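Kimitz 387

The Kimitz 387 is a single-cylinder motorcycle built in Ginau and sold mainly as a street bike, with a trail version added later. Air cooled, 387 cc, five-speed box. Best known today for its sliding caliper front brake and for the trouble owners have with it.

Background

Kimitz made mopeds and small delivery bikes before the 387. The frame was drawn up in house, forks bought in from Westerberg. Early bikes had a drum up front. The disc came with the second series, along with a wider hub and a longer axle, so the wheels dont swap between the two.
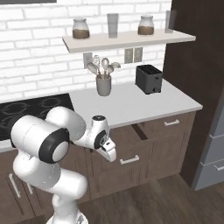
The caliper on the second series rides on 2 pins and moves sideways as the pads wear. Pins dry out, the caliper sticks, one pad wears down to the backing while the other looks new. Same idea as any rotary joint – a moving part has to stay free to move. Usual cure is to pull the pins, clean off the old grease, fit new rubber boots. Boots from the Imer scooter fit with no trimming.

Trail version

Longer forks, high pipe, 47-tooth rear sprocket. Sold in small numbers. The brake is the same but mud gets past the boots a lot quicker, and many owners went back to the drum.

Production and parts

Production ended in February, after the Ginau plant moved over to engines only. Kimitz stopped suppling brake parts on January 1, 2019. Pads are still easy to find, pins less so – most come off scrapped bikes.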